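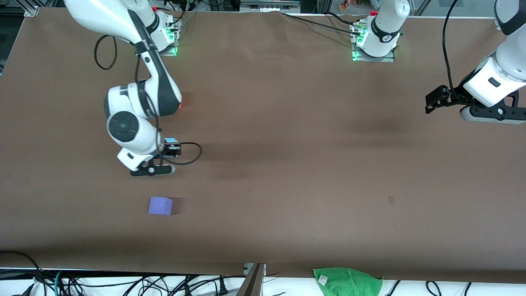 Hefin Wogan was first to speak and said the squad had fielded better in the Watkins Shield match than in any game he could remember, and could we please get that into the minutes before anything else. Done, and gladly!

Skerkivura Cricket Club, players' meeting, November, 7:30 p.m.

Minutes of the last meeting were read and accepted with one fix (the Dromex game was lost by 30 runs, not three wickets).

Results. Two wins from four and fifth in the table, with a game in hand on both teams above us. Run rate has taken a big jump after the Shield match, so a win over Dromex in the return game could put us third. What a game that will be!

Batting order. Long and lively talk. The openers are scoring well but the middle overs have been slow, and it was agreed to try a left-hander at four against Dromex. Hefin offered to drop to six, which got a round of applause.

Nets. Extra session before the Dromex game, 6 p.m. start, spinners bowling first. Bring your own pads if you have them.

Money. Match fees brought in 520 and the balance stands at 1119. New balls to be ordered from Sidico this week.

Away travel. Four cars offered, one more needed. Names to the captain.

Any other business. The second team would love a scorer for the rest of the season, and training is free and the seats are the best in the ground. Juniors asked if they can form a guard of honor at the next home game. Yes, absolutely!

Meeting closed 9:05 p.m.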